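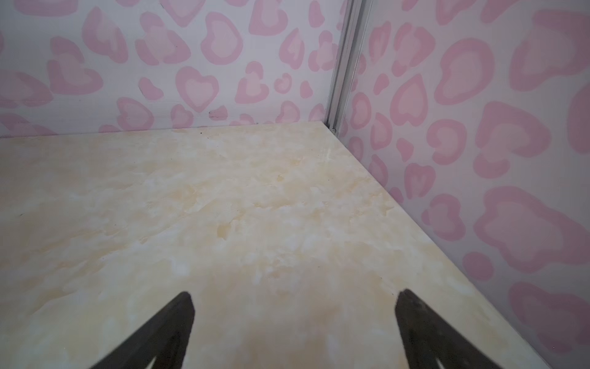

1/ Background randomization without a renderer

Hello all. Since August I work on one small question: if a gripper policy learns with many different walls and table covers, does it pay less attention to them later? We print the patterns and change them by hand. Today I want to write down the method and the first result, before I forget the details.

2/ The setup

One arm, one wrist camera, two fingers. A flat table surface and wall panels which meet in a corner. The panels get a printed cover and the table gets a different one. In this one it is pink hearts in a leopard style on the walls and a yellow-cream marble pattern on the table. We call this combination Dindau. All our combinations have names, it is easier to say than a number when two people are changing covers.

3/ The data

600 demonstrations in total, all teleoperated, all the same task: pick up a small object and put it down near the back corner. One group of demonstrations was recorded with a single plain cover (we call this set Goserum). The other group is divided over the patterned covers. Same operator for both groups, same objects, same camera settings.

4/ Why printed covers and not image augmentation

I was asked this two times already. We also do augmentation, in both groups. But when you replace the background in software, the light on the table stays the old light. A real marble print has its own glossy places, and they move when the wrist moves. I could not make this look correct in software, maybe somebody else can.

5/ The test

For testing we used a cover which was in neither group. This one is MacRitchie, a dark green leaf print. Each policy got 149 trials with the same list of start positions. I wanted 150, but in one trial the arm stopped because of a cable, and I removed this start position from both lists.

6/ The result

The policy from patterned covers succeeded more often on MacRitchie than the policy from the plain cover. On the plain cover itself, the plain policy was still a little better. So there is a price for the variety, at least with this quantity of data. I will put the full table in the report and not here, because the confidence intervals need more space than a post.

7/ What surprised me

The big difference was in the first part of the movement. With the unknown cover, the plain policy often went down too early and closed the fingers above the table. When it arrived at the object in a good way, the grasp itself was nearly as reliable as with the other policy. I expected the opposite.

8/ The corner

Metal corner strips can be a problem. The strip stays the same when we change the prints, so the policy can use it as a landmark. Verena Trummer suggested to cover it with paper in half of the next recordings. I think this is a good control and we should have done it from the beginning.

9/ Limits, please read before you cite me

One arm. One task. One room. The panels also limit what the camera can see, so I do not say anything about open rooms with people walking in them. And the two groups were recorded in different weeks. We tried to keep the lamps the same, but I did not measure the light every day.

10/ A practical note for people who want to repeat it

Stretch the table cover well before you start. A fold changes the height, and the fingers will find it. Let the prints lie flat for one night if they come in a roll. Matte paper is easier for the walls. For the table we accept some gloss, because real kitchens have it also.

11/ Next

266 more demonstrations are planned, with the strip covered and uncovered, under the project name Zenel. After this I want to try with fewer patterns but bigger differences between them. My feeling is that two very different covers teach more than ten similar ones - but it is only a feeling for now.

12/ If you did something similar with printed surfaces, please write me, also when it did not work. I am especially interested in how you choose the patterns. We took what the print shop had in the right width.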